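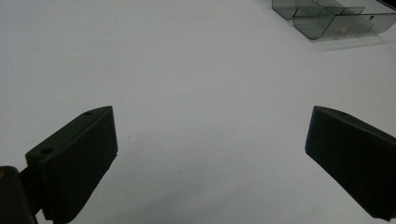

Robot club thread, because I've been grinning since four o'clock and my family have stopped listening.

Our team at Trelby has been teaching a gripper to sort small parts. You hold the thing in your hand, do the job yourself over and over, and the recordings go into training. We're up to 3,811 recordings as of this afternoon!

Sutrisno Liem did 91 of them in one sitting and then went off to find a biscuit. Legend.

Biggest lesson so far: slow down. My early ones were all jerky little grabs and the model learnt to be jerky too (fair enough). Ikhsan Saragih made me count to two before every close and my runs got so much better.
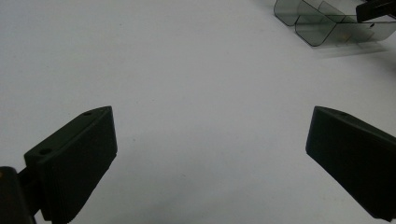 We also changed how we start each run. Fingers fully open, pause, then go. Before that everyone began however they fancied and the first second of every clip was a mess.

First proper test with the new model: 21 good picks out of 27. Last month we were cheering if it managed one!!

The misses were nearly all the flat washers. It closes a bit too high and comes up with nothing. Going to try more runs with just those, from lots of different angles.

The Plerkow challenge is in July, so we've got time to fix it. If your school's entering too, come and say hello, I'd love to hear what you're using for fingertips.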